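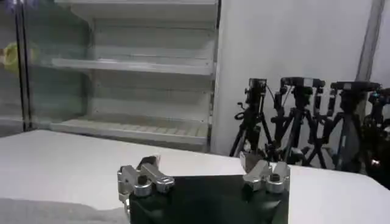
Home | About | Programs | Galleries | Contact

The Folding Table: Gallery
Filed under: Community Clothing, Galleries
12 December 2025

The Brikcombe Clothing Program has opened a new sorting room. The room was formerly a shop, and its refrigerated display case has been retained. The shelves are to be labelled by size and colour in January.

The white table was chosen for its plain surface, on which marks and loose threads are easily noticed.
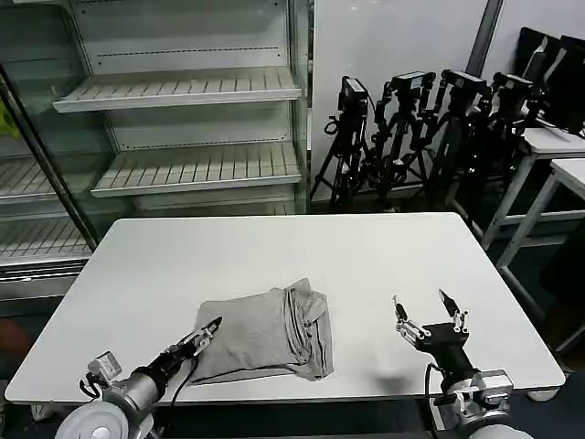
Garments are accepted clean and in wearable condition. Grey items make up a large share of donations, and Rokeya Bhuiyan has asked that they be kept apart from whites at every stage.

Each garment is folded to a size that suits the depth of the shelves. Sleeves and hems are tucked to one side.

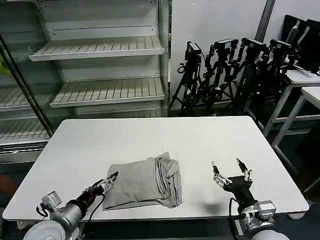
The program received 278 garments in its first intake, of which around 100 were suitable for children. Georges Tannous is responsible for enquiries from schools.

Soft fabrics lose their shape when handled and may need to be folded a second time before shelving.

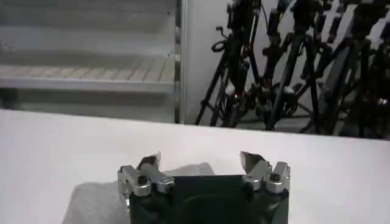
Items with worn cuffs or missing buttons are referred to Sewwandi Munasinghe for mending. The program thanks the Ekanayake Foundation for its contribution toward shelf labels and storage tubs.

Photographs may be reproduced with acknowledgement to the Brikcombe Clothing Program.

2 comments | Share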